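The goalkeeper of Kastow Women has let in one goal in her last 544 minutes, and she would like it known that the one was deflected.

"Off a shin," she says, stirring a coffee she has already finished. "Our shin. I've forgiven the shin."

We met on a Tuesday, the club's day off, in the snack bar behind the Halliday Road end, where the heating comes on in May. Kastow sit second with five matches left, a position the club last held when the stand had a roof. Saturday's 1-0 win over Grostance drew 1531 people, and she claims to have heard every one of them discuss her goal kicks.

"They aren't wrong. My left foot is mostly for balance."

She signed seven seasons ago as an emergency backup from Kurnus, on a deal that included gloves but no bus fare. The coach at the time told her she was too short. The coach after that told her the same thing, then picked her anyway.

"I took it as progress," she says.

Her training is duller than people hope. Crosses, more crosses, then low shots at her weaker side until the light goes. She keeps a notebook on penalty takers and won't let me see it.

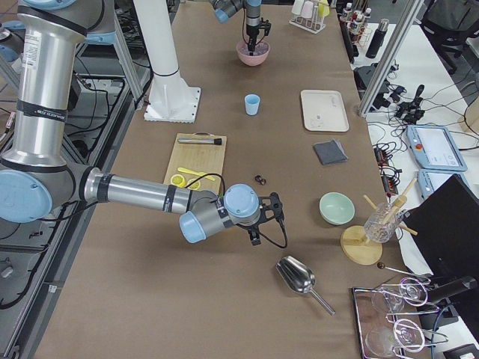 Does she look at the table before a match?

"Every Friday night, and then I sleep badly. The coach says to take it game by game. The coach also has the table taped inside a locker door."

The next game is away at Kurnus. She has asked for a window seat on the bus.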